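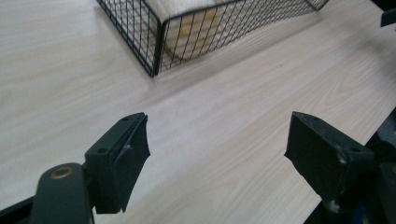

I flew out of Drollville last month for the first time in years, and I have opinions. It's the little airport, the one my family always skipped because Porkham has the big terminal and the cheap parking. I've been sorting out my travel stuff ever since I got home (receipts, adapters, the usual mess), and it all needs a place to live. A black wire mesh basket on a pale wood-grain tabletop is as organized as I'm ever going to get, so that'll do until February, when I fly again. Anyway, the airport!

Drollville has 2 gates. I knew it was small but I didn't know it was THAT small. I got there way too early, like I always do, and went through security behind a couple with a stroller and a man carrying a cello. The whole thing took less time than finding a parking spot at Porkham. Then I sat down with a coffee and a really good egg sandwich and watched the baggage carts go by.
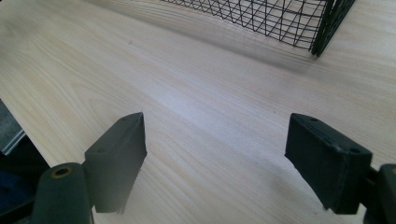
The flight to Osesville was $83 one way, and I'd been bracing for a lot more. It came with one small bag that has to go under the seat. A carry-on for the overhead bin costs extra, and they do check — I saw two people pulled aside at the gate. If you're used to the bigger airlines, read the bag rules before you pay, not in the cab on your way over. (I have done the cab thing. It went badly.)

Boarding was by row, from the back, on foot across the tarmac. I loved that part. It was cold and windy and my hat nearly took off without me, but you get to walk right up to the plane and climb the stairs like it's an old movie. We left four minutes early.

Coming home was less fun. The evening flight was delayed for fog, and with so few departures there's no later one to switch to. At Porkham I'd have had choices. At Osesville I had a vending machine and a seat next to the only working outlet, and I guarded that seat for almost three hours.

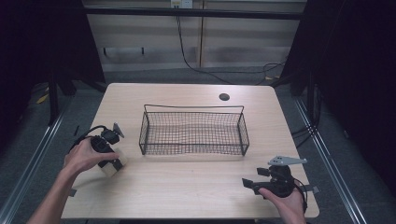 Would I do it again? Yes, and I already booked it. The fare for February was a little higher, but I'm still saving on gas, and the drive is so much shorter from my side of the county. I picked the morning flight both ways this time, so if the fog rolls in I've at least got daylight and an open snack bar on my side.

One more thing if you're going — the long-term lot takes cards only, and the machine by the exit is slow, so give it a second before you start pushing buttons.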